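Sprechzettel »Ordnung im Flur«, Drinano-Hausabend, 21. Juli 2019

Folie 5
Kurz warten, bis die Letzten sitzen. Dann die Frage in den Saal: Wer hat heute Morgen einen zweiten Schuh gesucht? Hände zählen lassen, nicht kommentieren. Meine eigene Hand bleibt unten, ich hatte Sandalen.

Der Flur ist der einzige Raum, den jeder Gast sieht und den trotzdem keiner einrichtet. Man stellt ab. Erst Schuhe, dann Pfand, dann den Karton, der seit November zur Post soll. (Pause. Hier wurde letztes Mal gelacht, in Akinola allerdings nicht.)

Folie 6
Bild stehen lassen, Wasser trinken.

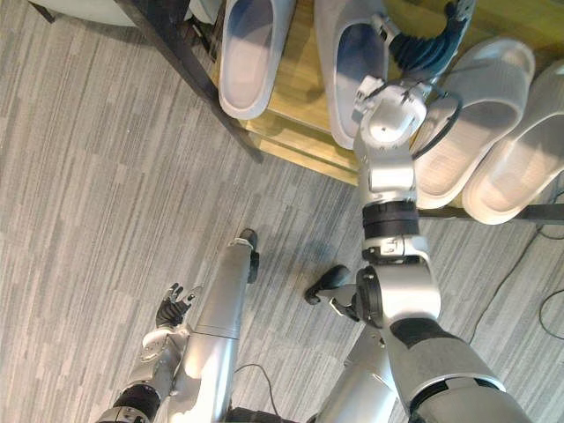 Weiße Pantoletten, paarweise auf hellem Holz, daneben der gestreifte Teppich

Zum Regal: Metall und Holz, mehr braucht es nicht. Zur Farbe der Schuhe sage ich nichts, ich habe einen Hund. Wichtig ist das Wort »paarweise«. Wer Paare zusammenstellt, räumt schon auf, auch wenn es schräg steht. Schräg ist erlaubt.

Zum Teppich: Grau in Grau verzeiht viel. Wer Creme will, soll Creme kaufen und danach bitte nicht mich anrufen.

Folie 7
Hausregel vorlesen: pro Person zwei Paar im Flur, der Rest in den Schrank. Einwand »Und die Gummistiefel?« kommt sicher. Antwort: Keller.

Überleitung zur Garderobe. Bei Zeitnot Folie 8 weglassen, die Haken versteht man auch so.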